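Light Curve of a Short-Period Variable Star from a Town Site

Second-year astronomy project, Flirkmont College

Introduction

The purpose of this project was to see whether a variable star could be followed properly from inside a town, using a small telescope and a camera the department already owned. Our target was Delta Cephei. It gets brighter and fainter over a little more than five days, and it is bright enough that street lighting does not drown it. It also stays above the horizon all night from our latitude, which helped when cloud came over early in the evening.

Delta Cephei is a pulsating star. Its outer layers swell and shrink, and its temperature changes with them. The rise to maximum is quicker than the fall back to minimum, so a graph of brightness against time has a lopsided shape. We wanted to find out if our own measurements would show that shape.

Site and equipment

Observations were made from the flat roof of the science block at Lirnside. There is a sodium lamp on the car park side and a line of trees to the south. Neither gets in the way of Cepheus, which is in the northern half of the sky. The mount was set up on the same chalk marks each time so that polar alignment took less of the evening.

The camera was used with a short lens instead of the telescope for most of the work. The telescope's field was too narrow to take in the target and both comparison stars together. Exposures were 5 seconds long and the lens was put slightly out of focus, which spreads the light over more pixels and stops the brightest ones filling up.
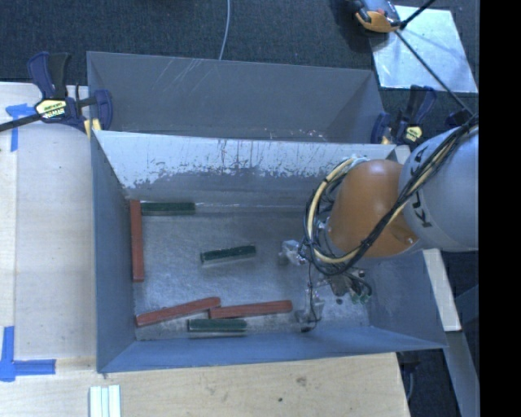
Beril Taşdemir
Student, observing and data reduction

Method

We chose 2 comparison stars, Epsilon Cephei and Zeta Cephei, with Zeta as the main one. Zeta is redder than Delta, and this matters because our camera has no standard filter. We used only the green pixels, which come closest to the visual band.

On each clear night we took a run of frames, then dark frames with the lens cap on. Flat frames were taken at dusk against a white sheet. The darks were subtracted and the result divided by the flat. Brightness was measured inside a circle around each star, with the sky level taken from a ring outside it.

By the end of September we had 633 usable frames. Others were thrown out for thin cloud, dew on the lens or trailing caused by a loose cable. A frame was rejected if the difference between the comparison stars was too far from its average for that night. The dew was the worst of these problems and we lost the second half of one good night to it before Gönül Aksoy, our supervisor, lent us a heater strip.

Times were corrected to the centre of each exposure. All the dates were then folded on the published period so that observations from different weeks could go on one graph.

Results

The folded light curve shows a steep rise and a slower decline, as expected. The points near maximum are close together. Those on the way down are more scattered, and there is a gap shortly before minimum where we had no clear sky at all.

Our magnitudes at maximum are slightly too bright compared with published values, and the offset is nearly the same right across the curve. We think most of this comes from the colour difference between Delta and Zeta. Using Epsilon by itself made the offset smaller but the scatter larger.

We also tried to find the period from our own data without using the published one. The answer was close, but several neighbouring values fitted almost as well. A longer run of observations would be needed to choose between them.

Sources of error

Air mass was not corrected for. The three stars are near each other in the sky, so the effect should be small when Cepheus is high, but a few of our runs went on until it was low over the roof edge. The flats were uneven on nights when the dusk light changed quickly. The camera clock drifted and was only checked at the start of each session.

Further work

The next group could fill the gap before minimum and use a proper V filter. Eta Aquilae would make a good second target, although the trees would have to be allowed for.

Report handed in February 26, 2021.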